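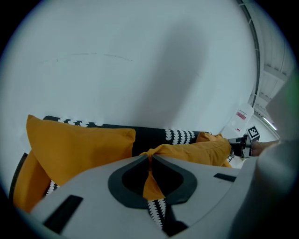

Fabrics, Wanham unit

Textile reuse grant, progress to end of November

Intake reached 309 pieces against a target of 200. Sorting by fiber content is complete; 26 pieces failed the flammability check and were withdrawn.
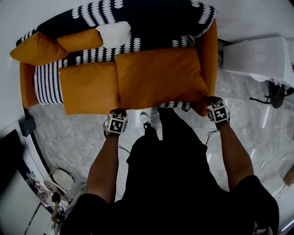
Spending on cleaning is under budget. Transport from Wasau is over — the carrier now bills by volume — and we ask to move funds between these lines. 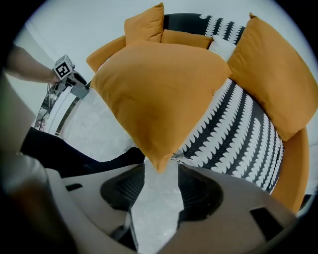 Round sofa with orange pillows

Work due next: repeat seam tests on 3 Emico samples.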